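How to Test a Robot Arm on Putting Away the Cutlery

Posted 28/12/2020 by Deividas Rimkutė

People ask us whether a machine can put away the cutlery yet. The short answer is sometimes, if you set the job up well and stand close by. The longer answer depends on which knife, which drawer, and what you are willing to call done. This page explains how to run a test that gives you a number you can trust. It is written for anyone with access to a small arm and a two-finger gripper: a school shop, a repair cafe, a kitchen supplier thinking about buying one.

I wrote the first version in February for the Vurnemstead workshop. Kristaps Lapiņa went through it and made me take out most of the opinions. A few have come back.

What you need

An arm with a parallel or linkage gripper, bolted down
A table that does not rock
A drawer you can open fully
A wooden knife block
A table knife, a fork, and a bigger serrated knife
A printed score sheet and a pen
A stop button within reach of whoever is watching
Cut-resistant gloves for handling the serrated knife by hand

If your arm has a camera at the wrist and another one beside the table, record both. You will argue about the results afterward and the side view settles most arguments. The wrist view settles the rest.

Step 1. Write the chore down as one sentence

"Put away the cutlery" is too big. Split it into jobs small enough that two people watching would agree on the result. We use these:

Job A: pick the table knife up from the table and put it in the open drawer.
Job B: the same with the fork.
Job C: pull the drawer open by its handle.
Job D: push the drawer shut.
Job E: put the serrated knife into a slot in the block.

Do not let anybody add "neatly" to any of these. If you want neat, write a separate job for it and say which way the handle has to point.

Step 2. Fix what counts as a pass

For the drawer jobs, a pass means the whole item is inside the drawer and the drawer would shut over it. An item lying across the front panel is a fail. An item that goes in, bounces, and stays in is a pass. We went back and forth on that one and decided that a person who drops a fork into a drawer has still put it away.

For the block, a pass means the knife is seated and stays there when the gripper lets go and backs off. Halfway in does not count.

Set a time limit too. We allow 42 seconds for each try at the drawer jobs. A person needs two or three, so that is already generous. When the time runs out, stop the arm and mark a fail, even if it looks close.

Step 3. Lay out the table

Put the drawer where the arm can get over it from above without stretching to its full reach. Most small arms get shaky in the last bit of their range, and then you are testing the stretch and learning very little about the chore. Leave a clear lane between the pickup area and the drawer.

Next, add a few things that are not part of the job. A bowl, some small blocks, anything a real kitchen counter might have on it. A bare table flatters the machine. We leave things in the drawer as well, as long as there is still space for the cutlery.

Tape down anything that could slide by accident, but leave the cutlery free. Check that cables have enough slack for the arm to reach every corner of the table, and then check again with the wrist turned all the way over. A cable that pulls tight at the wrong moment will spoil a whole afternoon of tries, and the fault is easy to miss on the recording.

Step 4. Start with the table knife

The table knife is the best first item. It is stiff, it is heavy enough to stay where it is put, and there is not much on it that can hurt anyone. It is also harder than it looks. It lies nearly flat on the table, so the fingers have to come down very close to the surface and close on something thin. Too high and they shut on air. Too low and the arm pushes against the table, and a cautious controller will stop dead.

Once it has been picked up, watch where along its length it is held. A knife held near the middle stays fairly level. A knife held near one end tips, and then the drawer has to be approached at an angle.

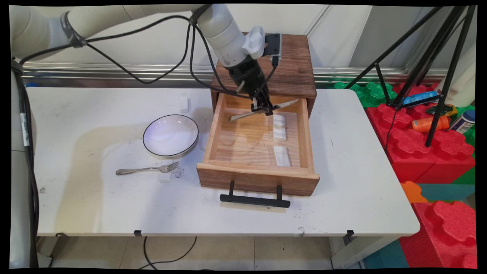

Let go as low as you can without the fingers touching the drawer sides. In our sessions, release height made more difference than speed. From high up, cutlery hits the floor of the drawer, turns, and ends up leaning on the side. From just above, it stays put. If your arm can be given a fixed release height, try two or three values before you begin counting, write down the one you chose, and leave it alone.

Then do the fork the same way. Forks are curved, so the gap under the neck helps, but the tines catch on things. Expect the fork to come out a little better on pickup and a little worse on release.

Step 5. Do 30 tries of each job

Thirty is enough to see a pattern and few enough that the person with the score sheet stays awake. Move the item between tries. We put it down by hand in a new place and at a new angle each time, and a second person does the placing so that the operator cannot pick the easy spots.

Record every try, including the ones you feel like throwing out. If the power drops or somebody bumps the table, write that in the notes column and run an extra try at the end. Leave the original on the sheet.

The sheet needs these columns:

Try number
Job letter
Pass or fail
Seconds taken
Where it failed (reach, grip, carry, release)
Did a person step in (yes or no)
Notes

"Where it failed" is the column worth most to you later. A total on its own tells you the machine is bad at the job. The column tells you which part of the job it is bad at, and that is something you can work on.

Step 6. Open and close the drawer

Many demonstrations begin with the drawer already open. There is nothing wrong with that if it is stated. Opening a drawer is its own skill. The gripper has to take hold of the handle, pull in a straight line, and notice when the drawer has reached its end. A bar handle that stands out from the front is a friendly one. Cup pulls and flush fronts are much worse, and a round knob is somewhere in between.

Closing is easier. A push with the closed fingers will do it. The usual trouble is an item sticking up inside, and that takes you back to release height.

Score Jobs C and D on their own first. After that, run the full chain: open, knife, fork, close. Chains are where good-looking numbers fall apart. An arm that manages each of four steps nine times out of ten will get through all four about two times in three, and that is before you count the knock-on problems, such as a knife that went in crooked and now blocks the drawer.

Step 7. The serrated knife and the block

Leave this until last and do not run it with children or visitors in the room. Everyone stays out of arm's reach – the robot's arm, not yours – and one person keeps a hand on the stop button the whole time. Place and collect the knife by hand only when the arm is stopped.

The block is a different sort of task. A drawer forgives an error of several centimeters. A slot forgives a few millimeters, and the blade also has to be lined up in two directions before it goes in. If the knife turns slightly between the fingers on the way over, the arm may not know about it.

Shiny steel adds to the trouble. A polished blade shows the camera whatever is nearby, so it can look dark in one position and bright in the next. If you have a window behind the work area, run the job once with the blind up and once with it down and keep the two sets of scores apart.

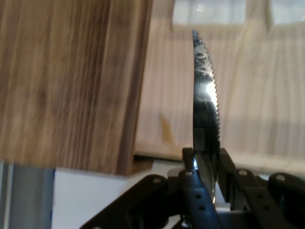
Slow the arm down for this one. We give it 8 times the normal drawer limit and have never been sorry. Set the pushing force low, so that a blade that meets solid wood stops there and does not slip sideways. If it stops, back off, raise the knife clear, and count the try as a fail. Do not let the machine hunt for the slot by poking.

If you find your gripper cannot keep the knife from turning, add thin rubber to the fingers. Kristaps cut ours from a bicycle inner tube. It lasted most of a month.

Step 8. Write up the result so that others can use it

Report the passes and the number of tries together, for each job. Say how many times a person stepped in. Say whether the arm was running by itself or being steered by someone, and if it was a mix, say which parts. A steered arm tells you what the hardware can do. An arm running by itself tells you what you could leave it to do. People mix these two up constantly, and sellers do not always hurry to correct them.

If you have a long record, keep it in one place. Ours stood at 3,685 tries at the last backup, in one spreadsheet, and it is dull reading, but it stopped us from believing the good days.

So, can it do the chore?

For a table knife and a drawer that is already open, yes, on a table you have arranged, with somebody nearby. I would let it do that while I got on with drying the plates. For the whole chain with the drawer shut at the start, only if you do not mind going back over to finish the job. For the serrated knife and the block, I would not leave the room, and I do not think anyone should put a date on when that will change.

A person still clears the table faster than any arm I have worked with. For the repair shop at Poltus, which asked us about sorting hand tools into trays, the drawer results are the useful ones, and you can swap in a screwdriver for the knife without changing any of the steps. Use the same time limit and the same score sheet, and send us the filled-in copies if you are able to. Scans are fine.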